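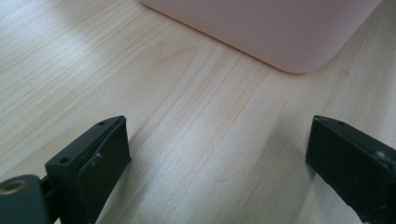 Attachment 1: table top, grain side up, pink rounded object, maybe a container, at the back

Ticket 372 -- Table finish, Prusia break room
Status: Open, waiting on supplier
Product: Dudwood table, light finish

Reported problem
Surface feels tacky after wiping with Hido spray. Containers left overnight stick a little and have to be twisted to get them off. No rings or stains so far.

Log

9:10 a.m.
Wiped one half with plain warm water and dried it with a cotton cloth. Left the other half as it was.

11:30 a.m.
Water side feels smooth. Other side still drags under a dry hand. Looks like cleaner residue, but the finish could be soft too.

1:45 p.m.
Checked the Hido bottle. It had been mixed at 1 to 50. The label says 1 to 1,000 for sealed wood. Emptied it and mixed a new one.

2:20 p.m.
Washed the second half with plain water, two passes, along the grain. Better, still slightly tacky near the wall end.

4:00 p.m.
Sent the attachment to Phan and asked whether the topcoat needs redoing. Also asked for the care sheet -- ours is missing.

Next steps
Water only until Phan replies. Put felt pads under anything that stays out overnight. Recheck the wall end tomorrow morning.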